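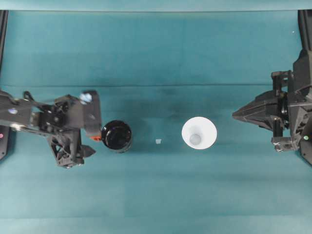

작업대 천을 청록색으로 바꾼 것은 4월이었다. 그전까지 Woma 공방은 나무 상판을 그대로 썼다. 공방을 운영하는 그는 "밝은 나무 위에 흰 조각을 놓으면 잘 안 보인다"며 "바닥에 떨어뜨린 것보다 상 위에서 잃어버린 것이 더 많았다"고 말했다.

공방에서는 보드게임과 교구에 들어가는 작은 부속을 정리하고 다시 포장한다. 중고로 들어온 상자를 열어 조각을 종류별로 나누고, 빠진 것을 채운 뒤 돌려보내는 일이다. 지금 맡고 있는 물량은 Nesidetti라는 교구 세트 164상자다. 흰 정육면체 조각이 특히 자주 빠져 있다고 한다.

도구는 단순하다. 작업대에 흰 컵과 검은 원통형 통을 하나씩 올려 둔다. 확인이 끝난 조각은 컵에 담고, 흠이 있거나 다시 볼 것은 통에 넣는다. 컵은 위가 넓고 바닥이 좁은 것을 고른다. 그는 "입구가 넓으면 손이 조금 빗나가도 들어간다"고 설명했다. 검은 통을 쓰는 이유를 묻자 "컵과 헷갈리지 않으면 된다. 처음에는 둘 다 흰색이었는데 하루에 두 번씩 섞였다"고 답했다.

천을 고를 때는 Ingvarsson 원단을 포함해 견본 네 장을 받아 보았다. 회색은 조각의 그림자와 구분이 안 됐고, 빨간색은 오후가 되면 눈이 아팠다. 청록색은 흰 것과 검은 것이 모두 잘 보였다. 단점도 있다. 접힌 자국이 오래가고 손이 많이 닿는 가운데가 먼저 어두워진다. 다림질을 하느냐는 질문에 그는 "처음 한 달은 했다"고 했다. "자국이 있어도 조각이 굴러가지만 않으면 그냥 둔다. 얼룩은 수요일에 한 번 닦는다."

한 번에 올려놓는 양을 줄인 것도 그 무렵이다. 예전에는 상자를 통째로 쏟아 놓고 골랐다. 지금은 조금씩 덜어 놓고, 작업대가 비어야 다음 것을 꺼낸다. "느려 보이지만 다시 세는 일이 없어졌다. 끝나는 시간은 오히려 빨라졌다"는 것이 그의 말이다.

다음 일감은 Flirnthorpe에서 오는 낱개 조각 1002개다. 상자도 설명서도 없이 봉투에 담겨 온다고 했다. 그는 컵을 하나 더 사야 할지 아직 정하지 못했다. "색이 몇 가지인지 봉투를 열어 봐야 안다. 세 가지가 넘으면 컵을 늘리고, 아니면 지금 쓰는 것으로 한다."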